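Chez Plolent, Ah-rin Cheon compare depuis octobre des pinces pour un poste de tri à deux bras. Trois modèles sont passés sur le banc, dont deux du fabricant Wundent. « Sur catalogue, tout le monde attrape tout », dit-elle. « Je voulais voir ce que ça donne avec des sachets en plastique. »

Les essais se font par séries de 29 prises, toujours avec les mêmes objets : petites pièces métalliques, disques emballés, sachets souples. Les bras et le contrôleur, un Skanico, restent les mêmes d'une série à l'autre. Seuls les doigts changent. 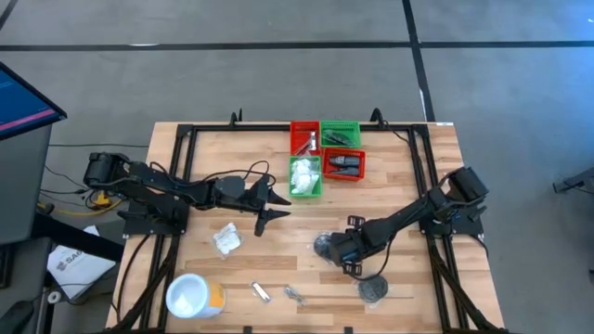

« Les doigts pointus vont bien pour le métal posé à plat », poursuit-elle. « Sur un sachet, ils pincent un pli et ça glisse. Les plaquettes tiennent mieux, mais il faut arriver droit. » Le remontage lui prend environ 14 minutes, étalonnage compris – trop à son goût.

Elle avait d'abord pensé changer de caméra. Son collègue Jõgi l'en a dissuadée : les reflets sur le plastique gênaient moins que l'angle d'approche. « Il avait raison, on a perdu une semaine là-dessus. »

La prochaine série portera sur la force de serrage, par paliers. Le choix n'est pas arrêté. « Si je devais commander demain, je prendrais les plaquettes », dit Ah-rin Cheon.

Contact – Mentions légales – © Tous droits réservés – Haut de page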